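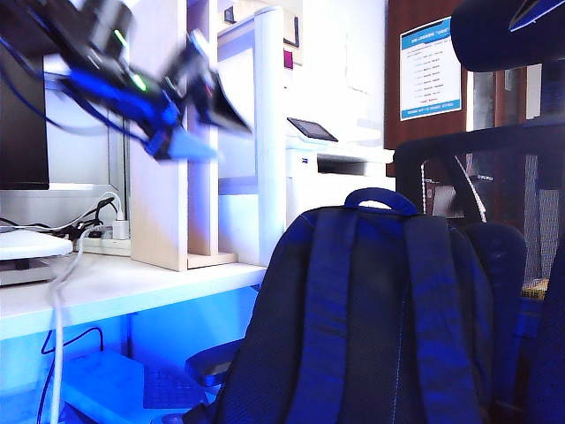

Attachment 1: arm mid-swing at the desk station, gripper angled down, shelf unit behind

Ticket 861
Subject: Arm overshoots on the return swing, then protective stop
Product: Ameo desk arm, Plastetis gripper fingers
Site: Clolton, second floor office
Priority: Medium
Status: Resolved, monitoring

Reported problem

Hi team! First up, we are loving this arm and want it back at full speed as soon as we can get it there. Since the April controller update it has been overshooting on the return swing from the shelf side. It goes past the waypoint, shudders, and drops into a protective stop with "joint 2 following error". No contact with anything so far, but the stop happens closer to the shelf than I'm comfortable with. Outbound moves are lovely and smooth. Pick and place cycles at low speed run all morning without a peep.

Speed limit is set to 600 and acceleration to 2000 in the motion profile. Same numbers as before the update.

Support reply, 10:40

Thanks for the clear write-up. Please drop the speed override to 25 per cent and keep everyone out of the swing area until this is sorted. Then send the motion log and the payload page from the controller. Have you changed anything on the wrist lately?

Customer reply, 11:25

Log attached. Override is down and we've taped off the floor. The wrist did change – we fitted the Obeidat bracket under the gripper a fortnight ago, and I'd completely forgotten it wasn't on there from day one. Payload page says 600 grams, centre of mass at the flange.

Support reply, 13:10

Great find, that bracket is very likely half the story. The payload figure is for the bare gripper, so the controller is under-driving the braking on the way back. The other half is in the log: the update reset the joint 2 filter to factory default. Please try these in order:

1. Weigh gripper and bracket together and enter the real mass.
2. Run the centre of mass routine, arm clear of the shelf.
3. Reload the joint 2 filter from your March backup.
4. Check the cable ties along the arm for drag at full reach.
5. Test at 25, 50 and 75 per cent, ten returns each.

Customer reply, 15:50

What a difference! Steps 1 and 2 got rid of the shudder, and reloading the filter fixed the overshoot. One cable tie near the elbow was snug, so I loosened it. Thirty returns, no stops. Staying at 75 per cent overnight, tape still down.

Support note

Leave open two days. Payload reminder to be added to the bracket fitting sheet – good suggestion from site.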